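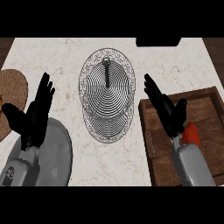
**For immediate release**

**Stikholm puts out a plain-language practice guide for kitchen robots, and you can have it free**

STIKHOLM, May. I've been writing robot safety procedures for long enough to know what people do with them. They sign the last page and put the binder on top of the fridge! So when our little standards group at Stikholm sat down to write something for two-armed robots in kitchens, I asked for one thing: it had to be short enough to read over a cup of coffee. We got it down to 14 pages, and it's out today.

It's called the Goltska Guide, after the test kitchen where we argued over most of it. It covers robots with hands that work at a counter, the kind that pick up a pepper or move a basket, and it covers them both in simulation and in a real room. If you build these systems, buy them, or have to stand next to one while it handles the vegetables, we wrote it for you.

**What's in it**

The guide has 4 parts: the counter, the hands, the food, and the person nearby. I'll give you the bits people have asked me about the most.

The counter comes first. We ask teams to write down their layout before any run, meaning what's on the surface, where it sits, and which arm is allowed to reach for it. A tray on the right belongs to the right hand unless the task sheet says otherwise. If both hands have to go for something in the middle (a basket, say), the sheet names which one goes first and where the other one waits. It sounds fussy, I know, but shared space between two arms was the topic that filled up most of our meetings.

Then the hands. Every task sheet needs a start pose and a rest pose, and both need to keep the fingers clear of anything on the counter. We also want a grip limit written down for each item. A pepper and a metal basket shouldn't be sharing a number, and you'd be surprised how many draft sheets came in with a single grip setting for everything from tomatoes to cookware.

On food, we borrowed from ordinary kitchen sense. Hands that have touched raw meat don't touch produce until they've been cleaned or the covers have been changed. Loose items go in a tray with sides, so they can't roll into an arm's path. Plates that aren't part of the task get listed too, which was a late addition and one I pushed for pretty hard.

And the person nearby! There has to be a stop button they can reach without leaning over the work area, and they have to press it once at the start of every shift to check it. The guide also asks that they be told, out loud and in everyday words, what the robot is about to do.

**Simulation counts, up to a point**

We went back and forth on this one for weeks. Our friends at Bermúdez, who build virtual kitchens, wanted simulated runs to count toward sign-off. The folks at Pristia, who install equipment in working kitchens, wanted them left out completely. Where we landed is that a task needs 40 clean simulated runs on its written layout before it moves to a real counter, and then 2 supervised real runs before anybody calls it ready. Change the layout and the count goes back to zero. Yes, even if all you did was swap the plate.

A clean run has its own definition (page 6 was blank in an early draft because we couldn't agree on it). No unplanned contact, nothing dropped, no hand crossing into the other's space without it being on the sheet. If the operator had to step in, the run doesn't count, but you keep the log.

**What it isn't**

The guide is voluntary. It doesn't replace your local safety rules, your food code or whatever the manufacturer tells you, and where those are stricter, follow them. We don't certify products and we're not handing out a sticker.

**How to get it**

Copies are free from the Stikholm office, printed or as a file, along with a blank task sheet you're welcome to change to suit your own kitchen. Bermúdez and Pristia are both using the sheet for their next round of projects, and I'm collecting comments for a second version. Send me the complaints too, please, especially about the grip section. I think it's still too long.

**Press contact:** Standards desk, Stikholm. We pick up the phone from 9 a.m.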